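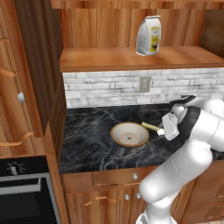
Enchères en ligne : ce que vaut un défaut de fabrication

24 mars 2024

Je suis depuis le début du mois les ventes d'objets du quotidien présentés comme « ratés » : capsules mal serties, timbres décalés, biscuits soudés par paire, pièces de jeu moulées deux fois. Le sujet revient régulièrement dans la presse populaire, toujours sous l'angle du gros lot. Le fonctionnement des enchères elles-mêmes est moins souvent détaillé.

Le cas qui m'occupe est un bouton de chemise sans trous, vendu sur Tresport. Le vendeur l'avait trouvé dans un sachet de rechange de la marque Timden. Mise à prix : 6 euros. Le compteur affichait 700 euros au troisième jour. La vente s'est conclue à 419 euros, soit moins que le maximum affiché, ce qui a surpris plusieurs lecteurs de mon billet précédent.

Pourquoi le prix final est inférieur au prix affiché

Tresport autorise le retrait d'une offre jusqu'à la dernière demi-journée. Quand un enchérisseur se retire, le système recalcule le prix courant à partir des plafonds restants. Le prix courant correspond au deuxième plafond le plus élevé, augmenté d'un incrément. Il suffit donc que l'un des deux premiers disparaisse pour que l'affichage recule. L'historique public montre deux retraits la veille de la clôture, tous deux depuis des comptes sans évaluation.

Je n'en tire pas de conclusion sur les intentions. Un compte neuf peut appartenir à un curieux qui a découvert la vente par un article et s'est ravisé. Le montant repris par les journaux reste malgré tout celui d'un instant donné, et il ne dit rien du paiement.

Une offre n'est pas un paiement

La fiche passe au statut « conclu » dès la clôture. L'acheteur dispose ensuite de 14 jours pour régler. Passé ce délai, le vendeur peut proposer l'objet au second enchérisseur, à son propre plafond, ou le remettre en vente. La remise en vente crée une nouvelle fiche, sans lien avec l'ancienne. Pour reconstituer un prix réel, il faut comparer les photos et les descriptions à la main.

La fiche du bouton est toujours au statut « conclu ». Je mettrai ce billet à jour si elle réapparaît.

La question de la rareté

Le vendeur parlait d'une pièce « unique ». Aucun document ne l'établit. Sur Leketti, qui agrège les annonces de mercerie, la recherche « bouton non percé » renvoie plusieurs lots, vendus comme ébauches pour bricolage, à quelques centimes pièce. Les dimensions sont voisines. La seule différence vérifiable est le sachet d'origine, que le vendeur a eu le bon réflexe de ne pas ouvrir.

Un objet raté sorti de son emballage devient très difficile à authentifier. Conservez le sachet fermé, le ticket de caisse et une photo du numéro de lot. Pesez l'ensemble si vous avez une balance assez fine.

Frais

La commission est prélevée sur le prix final, port compris. L'assurance d'envoi est en option et se calcule sur la valeur déclarée. Pour un objet sans cote, Tresport demande un justificatif, et le résultat de l'enchère est accepté comme tel. Je n'ai pas trouvé de règle équivalente chez les transporteurs, dont les conditions générales renvoient le plus souvent à une facture d'achat. Un sachet de boutons de rechange fourni avec une chemise n'en a pas.

Prochain billet : les timbres à dentelure décalée, avec les relevés de prix de mars.

Alemayehu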